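# ¿Cabe más sopa en un bol o en un plato?

Mi tía Margareta Vasiliu asegura que «lo más grande siempre lleva más». Suena bien, pero a mí me cuesta creer las frases que llevan un «siempre» dentro.

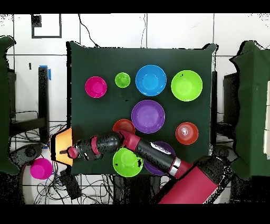
Para empezar, ¿grande cómo? Un plato puede ser muy ancho y llenarse con un par de cucharones. Un bol más estrecho puede tragarse media olla. El ojo mira la boca del recipiente y se olvida del fondo, y por eso nos engaña tan a menudo en la cocina.

## La palabra que buscamos

Lo que cabe dentro de un recipiente se llama **capacidad**. Se mide en litros o en mililitros, que son trocitos muy pequeños de litro: hacen falta mil para juntar uno. La capacidad depende de lo ancho que sea el recipiente, de lo hondo que sea y de la forma de las paredes. Si se abren hacia fuera, la parte de arriba guarda más que la de abajo.

¿Y el color? No cambia nada. Un bol azul y otro verde de la misma forma y el mismo tamaño llevan lo mismo. Parece una tontería decirlo, pero pregunta en tu casa cuál «parece» más grande y ya verás qué discusiones.

## No me creas, compruébalo

Necesitas un bol, un plato con borde, una jarra medidora y una bandeja para los charcos.

1. Antes de tocar el agua, escribe cuál crees que gana.
2. Llena el bol hasta el borde, despacio.
3. Vacíalo en la jarra y apunta el número.
4. Haz lo mismo con el plato - esta es la parte difícil, porque el agua se escapa al levantarlo.
5. Repite todo otra vez.

El paso 5 es el que casi todos se saltan. Bheki Hendricks, que tiene nueve años, hizo la prueba en su cocina: el bol dio 702 mililitros y el plato, 141. Muy bonito, le dije, pero ¿cuánta agua acabó en la bandeja? Bastante, por lo visto. Repitió la medida del plato 4 veces y los números bailaron un poco. El bol siguió ganando, y de eso ya me fío más.

## ¿Y si lo pone en la etiqueta?

Bheki tiene otro bol, de la marca Pustell, que promete 900 mililitros. Puede ser verdad si lo llenas hasta el mismísimo borde. Pero nadie lleva así la sopa a la mesa - o la lleva una sola vez. Cuando veas un número en una etiqueta, pregunta hasta dónde lo llenaron para medirlo.

Mi tía, por cierto, sigue diciendo «siempre».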